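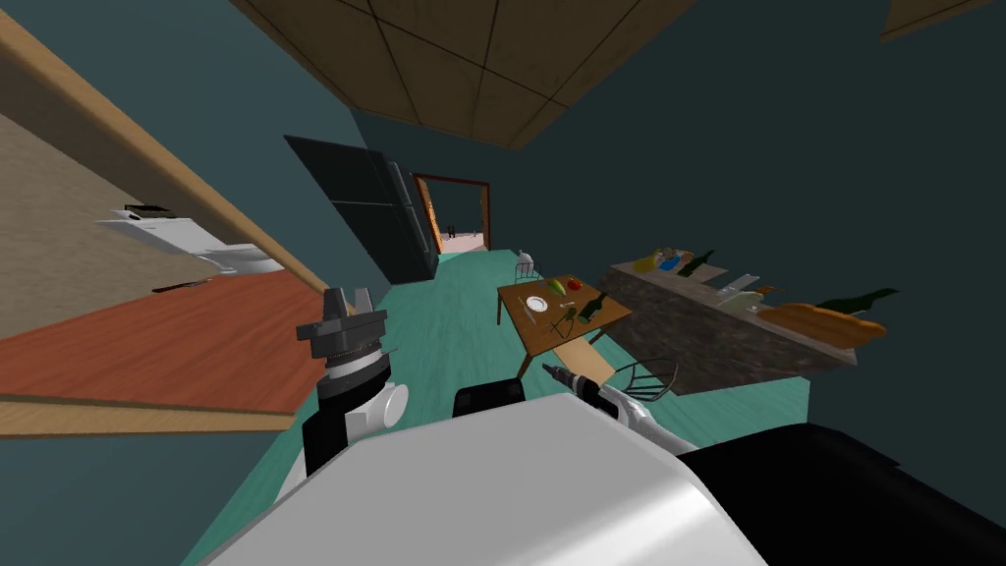
Forum > Threads > Home & Kitchen

Search posts

10 June 2022

Our landlord's management company, Trundeo, sent everybody in the building a flyer for "kitchen refresh packages." I've read it twice now and I have questions. Thread.

The pitch is that a kitchen more than ten minutes old is "tired." Their word. My kitchen is not tired. The drawer by the stove sticks in humid weather and the faucet handle is on backwards. Those are repairs, and I've been asking for them since last summer.

14 replies · 9 shares

Package one is new cabinet doors on the old cabinet boxes. I asked what happens if the box itself is out of square, like mine. The person on the phone said the hinges are adjustable. Sure they are. They adjust a tiny bit. My corner cabinet is off by enough to roll a can of beans down the shelf.

Package two is a countertop "overlay." They glue a thin new top over the one you've got. So now the counter is taller, the sink sits lower than it did, and the gap behind the stove is a different gap. I asked who trims the backsplash. Long pause, then "that would be a separate visit."

6 replies · 2 shares

Rent goes up $61 a month if you take both. Forever, as far as I can tell. I asked when the increase comes off once the work is paid for and got told it's "a lifestyle adjustment, not a loan." With a loan you at least get to stop paying.

Also on the flyer: the overlay is made by an outfit called Clernico and is "virtually stain proof." I have never had anything virtually stain proof that beat a beet. I want to see a sample left overnight with turmeric on it. They don't leave samples.

I did get to look at a finished one. There's a model unit on the ground floor, over at the Krishnan Street entrance. It looks nice! I'll give them that. It also has no toaster, no dish rack, no trash can and no mail. Anybody's kitchen looks refreshed if you take the kitchen out of it.

31 replies · 12 shares

I opened the drawers while I was in there. Smooth as anything. Empty, too. Put a full set of pans in one and get back to me in a year.

The seam is what bugs me. The counter turns a corner and there's a joint you can feel with your fingernail. In a model unit nobody cooks in, fine. In mine that line would be full of flour by Thanksgiving.

Somebody asked about the soft close hinges. Yes, they're included. I had soft close hinges in my last place and 2 of them quit the first winter. After that you had some doors that drifted shut politely and some that slammed, and you could never remember which was which.

5 replies · 1 share

To the person saying it adds value: value to whom? I rent. If I pay extra every month to improve a room that belongs to Trundeo, I've bought Trundeo a countertop. I didn't even get them a card.

And to the person who had theirs done and loves it, good, I mean that. You also said it took 4 visits and you washed dishes in the bathtub in between. I'd want that on the flyer.

What I'd do with a tired kitchen, for what it's worth: wax the drawer runners with a candle stub. Tighten every hinge screw. Pull out the old caulk behind the sink and put in new. Swap the bulb over the stove for a brighter one. Clean the top of the fridge, which I'm not proud of.

I did the hinges and the bulb this week. The room looks better. It cost me a bulb.

22 replies · 17 shares

The competing flyer, from Sosura, came under the door last night. Same packages, slightly different font, and a "free design consultation" that needs your phone number before it will show you a price. I closed the page. If a price is good, people put it in large type.

Deadline to sign up is the end of June. I called to ask what happens after the deadline and was told the offer "may be extended." So it's not much of a deadline.

I've put in my repair request again for the faucet and the sticky drawer. I'll post here if anyone shows up.

3 replies · 0 shares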